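Home » Gallery » Work Surfaces » Taped Table, Girwood

Large work table at the Girwood site, covered in brown sheet material and divided into cells with blue tape. The layout is sheet 6 of the Endano table series. Cells are used to record where a cup is set down and where it is picked up, so the lines matter more than the finish.
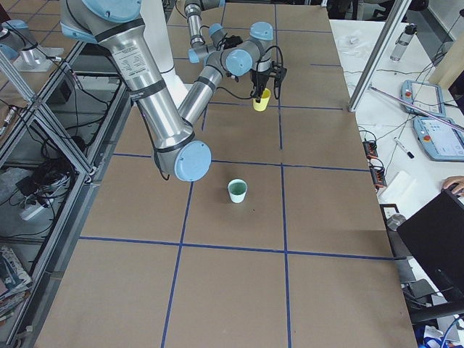 Tape is laid by hand along a chalked string. Lengthwise lines go down first, then the crosswise ones. Cell sizes differ slightly from one end of the table to the other, and the position log allows for it -- each cell is measured on its own and entered under its own number.

Covering material comes from Bornville on a 400 ft roll. The sheets are butted or lapped by hand, and a tape line is run over the seam wherever the layout permits. 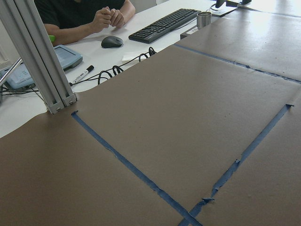 Torn tape is replaced at the next break. Small tears are left alone if the line can still be read from both sides. Pulling old tape takes the top layer of the paper with it, so a repair goes directly over the old strip. After 2 repairs in the same place the sheet is changed.
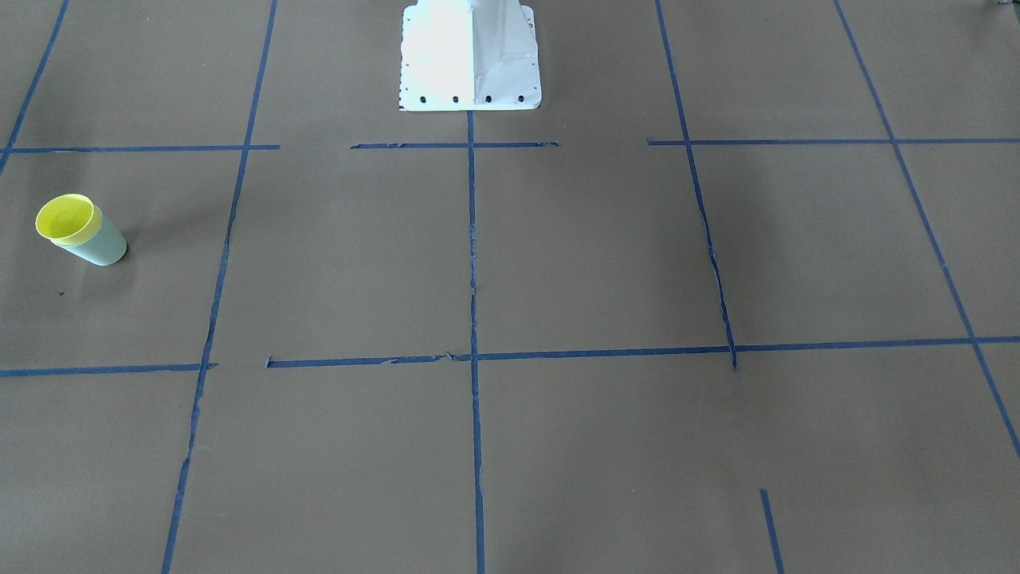
Bases are bolted down before covering, and the material is trimmed to meet them. Cells next to a base are smaller in practice than on the drawing. They are marked "short" in the log and left out of the spacing figures.

The log for this layout stands at 3,215 placements, all with cups of the light, straight-stacking kind sold by Kereama. A placement that lands on a tape line is entered under the nearer cell. Ties go to the lower number.

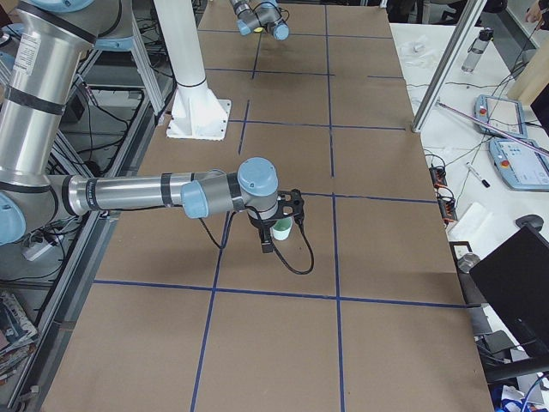 White and green cup over the grid, Girwood table.

Next in this section: Endano sheet 7, narrow cells.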